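Jar storage trial extended at Stutport kitchen

The shared kitchen at Stutport will keep its tray-based system for dry goods until the end of October, after a first trial covering 36 users. Under the system, jars in use are kept on a dark grey six-sided tray on the work table, and anything taken out is set down in front of it until it is returned.

Clear jars were chosen so that the fill level can be read without opening the lid. Lid colour separates the contents – a green band marks one group of goods, plain white the other. 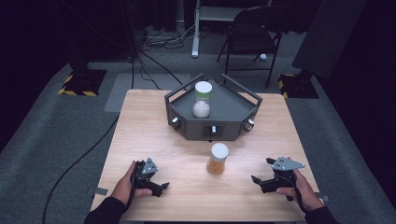 Ayantu Belay, who runs the kitchen's stores, said the low walls of the tray were adequate for the present jars but would not suit taller ones. Two handles at the back allow it to be lifted away when the table is wiped down.

The stores log for the trial lists 355 jar movements, with 2 jars returned to the wrong place. Both errors were recorded before the lid colours were introduced.

Radwa Belhaj will review the layout next month. A second tray is under consideration for the Isach annexe, where dry goods are still kept in their original bags. Users are asked to label new jars on the base.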